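Skallgate to issue Lamrani's complete organ and harmonium recordings

Six-disc set transferred from the original tapes; digital edition to follow

For release: September

Skallgate, the independent classical label, will issue the collected organ and harmonium recordings of the Lamrani Duo as a six-disc boxed set. It brings together all the material the duo taped for the Drilik label, most of which has been out of the catalogue since the LP era. Running time is 6 hours 60 seconds, excluding the two alternative takes placed at the end of disc six.

The transfers were made from the first-generation stereo masters wherever these could be found. Two reels, covering the second half of the Franck programme, are lost, and for those works the label has used a safety copy held by the original pressing plant. Listeners may notice a slightly higher noise floor in these tracks. No attempt has been made to match it to the rest of the set, and no artificial reverberation has been added anywhere.

Pitch was corrected on disc three only. The tape machine used for those sessions ran sharp, and the organ's tuning at the time is recorded in the builder's notebook, so the correct speed could be set with confidence. Side breaks imposed by the LP format have been removed. Repeats cut from the first pressings have been restored where the tape survives.

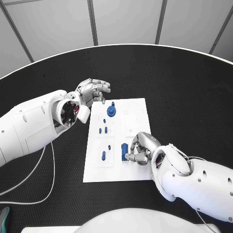
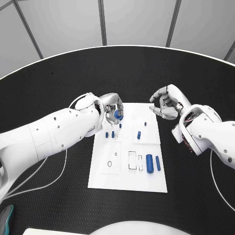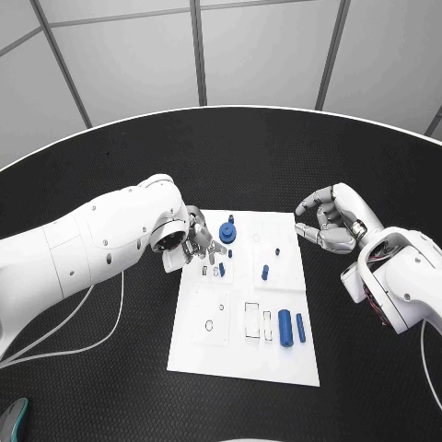 The set is arranged by recording session and not by composer. Discs one and two contain the Franck and Guilmant programmes; disc three holds the shorter harmonium pieces by Karg-Elert; discs four and five are given over to transcriptions for organ and harmonium together. Disc six contains a recital taped at Wudby parish church, previously available only to subscribers — it has not been sold through shops before.

"The tapes were in better order than the paperwork," said Rizwan Bangash, who produced the reissue for Skallgate. "Several boxes carried the wrong take numbers, so we compared each reel with the test pressings before cutting anything. The Wudby recital was recorded with one pair of microphones and has been left as it was."

The booklet gives full stop lists for both organs, session details and a note on the harmoniums. Registrations are printed for the Franck works only, as the duo's marked scores for the remaining pieces have not been traced. Texts are in English and French.

The boxed edition is limited to 700 copies. The digital edition will be offered as 24-bit files, with the booklet supplied as a PDF, and will go on sale one month after the discs. Individual discs will not be sold separately.

Catalogue number: SKALLGATE 813
Format: 6 CDs in card sleeves, with booklet of 60 pages
Sound: stereo (discs one to five and disc six)
Review copies: on request from the Skallgate press office. Please state whether discs or files are preferred. Track samples may be broadcast before release with the label's written consent.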